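About the Tovmont Robotics Club

We are the robotics club of the Tovmont school. The club began with 2 old computers and one table in the corner of the physics room. Today we have almost 75 members, from first-year students who never held a screwdriver to those who are finishing their last year.

We meet after lessons, at 4 p.m., and we stay until the building closes. New members start in the Hung group, where they learn wiring, basic code and safe use of tools. After that they can move to Banby, our group for two-arm work. Banby students write their own programs and prepare for the Gullora Cup, which takes place every May. 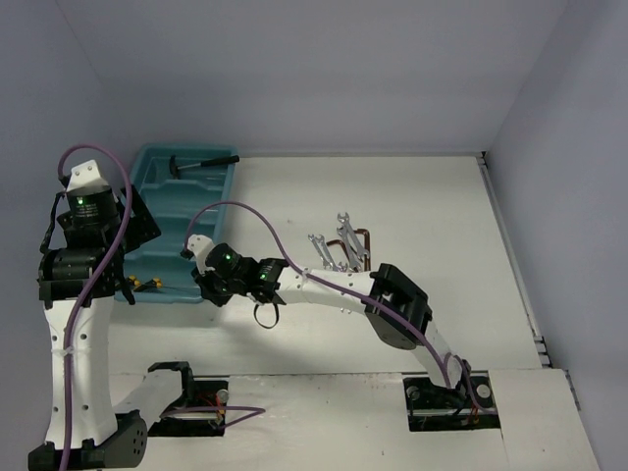 Reading time: 2 min

Tool sorting is the task we like most for Banby. Wrenches and hex keys lie in a pile on the table, and the tray with compartments stands on the left. The two arms share one table, so the students must plan every move – the arms should not meet over the tray. It teaches patience, also to the teachers.

For the Gullora Cup we send a team of seven students. A full run can bring 1000 points, and we are still far from this number, but each year we come closer.

You do not need any experience to join. Membership is free, and we lend the laptops. Please come to the physics room before a meeting and ask for a form – parents are welcome too.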